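4.3 Setting the Water Hardness and Filling the Salt Reservoir

The Trollon 500 countertop dishwasher has a built-in softener. Set the hardness level before the first wash and again after any change in water supply. The factory setting is level 3.

Caution: Use coarse dishwasher salt only. Table salt contains additives that clog the softener valve. Never put detergent in the salt reservoir.

1. Dip the supplied test strip in cold tap water for one second. Shake it once and wait one minute.
2. Compare the strip with the chart inside the front cover of this manual.
3. With the door closed and the power on, hold Start for five seconds. The display shows the current level.
4. Press Program until the correct level appears, then press Start to save it.
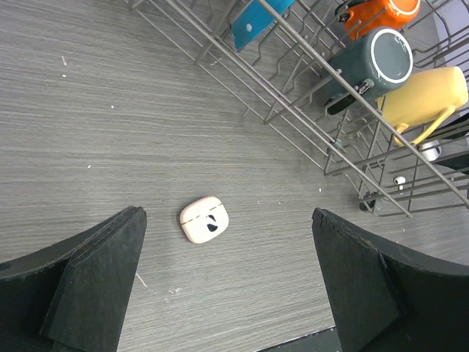

If no button is pressed for 15 seconds, the control panel returns to standby and the old level is kept.

To fill the reservoir:

5. Remove the lower basket and unscrew the reservoir cap.
6. First fill only: pour in water until it reaches the neck.
7. Set the funnel in the opening and add 500 g of salt. Some water will overflow - this is normal.
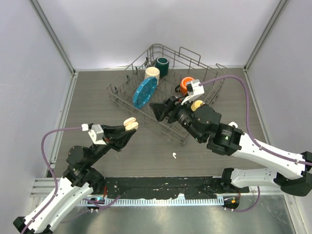
8. Wipe loose grains from the threads and the tub floor. Tighten the cap by hand.
9. Run the Rinse program right away with the machine empty. Salt water left in the tub can pit the steel.

Note: The salt light may stay on for up to two cycles after a refill. If it is still on after the third cycle, check the cap seal (part 106) for grit or damage.

Note: At level 0 the softener is off and the salt light is disabled. Rinse aid is still required.

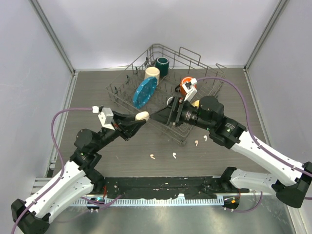 4.4 Rinse Aid

1. Open the dispenser lid on the inside of the door.
2. Pour in rinse aid up to the Max line. Do not overfill.
3. Close the lid until it clicks and wipe up spills with a damp cloth - excess rinse aid causes foaming.

The dose is adjustable from 1 to 4. Raise it by one if water spots remain, and lower it by one if glasses show a bluish film.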